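Answers are issued by Flatel for venues considering the Wevovov hand-held gripper kit. The text was last revised in June.

## What can be handled with the kit?

Small tabletop articles. A transparent computer mouse on a round table, with one ribbed finger to either side of it, is typical. 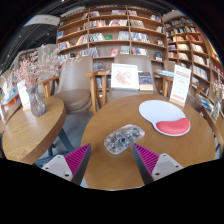

## Must furniture be removed beforehand?

No. Chairs, bookcases and vases may remain, provided the operator can reach the table.
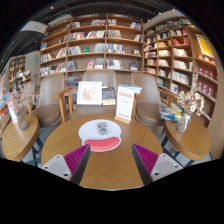

*Reading time: 2 minutes*

## How long is a session?

Each session lasts 26 minutes, followed by a break of 15 minutes.

## What does hire cost?

The daily charge is £1,079, including one operator. Delivery outside Maltstead is charged separately.

## Who should be contacted?

Enquiries should be addressed to Misaki Yokoyama, Bookings Office.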